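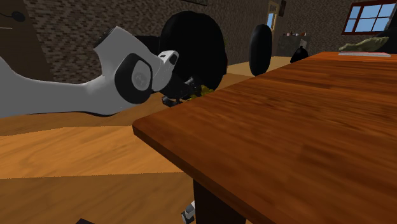 Section 2. Planning and Budgeting Before You Order

Welcome to the fun part! Before anything gets shipped or bolted down, you'll build a plan in Fonard, the layout planner that comes with your Flokeo account, and turn it into a parts list with real prices on it. Most first-time buyers get through this section in an afternoon. Have a tape measure and your account login handy.

Last revised Thursday, December 9, 2021. Applies to Fonard desktop and to the web planner.

2.1 Set up the room

1. Open Fonard and choose New Site. Pick the room template closest to yours. You can swap furniture later.
2. Enter the real length and width of your room, then the height of every surface the arm will work on. Measure to the top of the table.
3. Add the furniture you plan to keep. Put in everything, even the things on wheels.
4. Drop the arm into the room and drag its base to the spot you have in mind.
5. Run the Reach check. Every item on your task list needs to come up green before you go on.

Note: If an item comes up red, try moving the base first. A shift of 10 inches can save you from buying a longer arm, and that is a very nice phone call not to have to make.

2.2 Choose what the arm will pick up

1. Open the Objects tab and add one item for each kind of thing you expect to handle: firm, soft, lumpy, flat.
2. Run each pick from at least two starting poses.
3. Play the run back slowly and watch the elbow as well as the fingers. Tables and chair backs are where most new layouts get into trouble.
4. Save the runs you like. The Olvera estimator reads them in the next step.
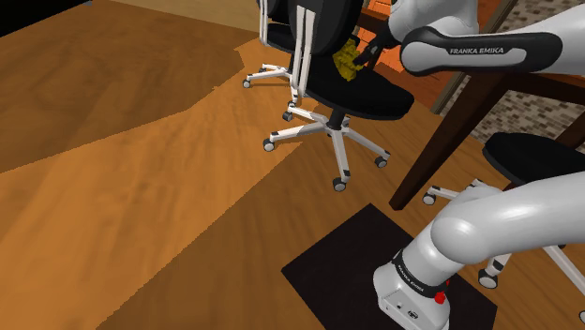
Low targets such as chair seats deserve their own runs, so save at least one of those too. They use a different part of the arm's reach than tabletop work does, and they often decide where the base ends up. If you want both kinds of work from one base position, say so in the Site Notes box - the estimator will price a single mount and a movable one side by side.

Caution: A green Reach check covers distance only. It does not check payload, floor strength, or the safe distance for people in the room. Complete the risk assessment in Section 5 before you power up any hardware.

2.3 Build the budget

1. Click Send to Olvera. Your saved runs turn into a draft parts list.
2. Fill in the lines Olvera leaves blank: delivery, electrical work, and training hours.
3. Add $900 for spare fingers and pads. You will be glad you did, especially in the first August when everyone wants to try the thing.
4. Set aside $3,000 for mounting and floor work if the base will stand on the floor. Tabletop mounts usually need less.
5. Enter the hours per week you expect to run. At over 40, Olvera switches to the heavy-use service plan and the yearly line changes.
6. Save the draft under a new name before you try other options. Olvera overwrites without asking.

2.4 Rent or buy

Not sure yet? Renting first is a great way to learn what you need. Grorkarent takes Fonard layouts directly, so nothing has to be entered twice.

1. In Olvera, open Compare and tick Rental.
2. Choose a term. The gripper is a separate line, so check that it's the same model you used in your runs.
3. Read the return shipping line closely. It is the one people miss.
4. Export both versions as a PDF for whoever signs off on the purchase.

Note: Quotes go stale. If the export date is more than a month old, run steps 1 through 4 again before ordering.

Go on to Section 3, Receiving and Unpacking, once your order is confirmed.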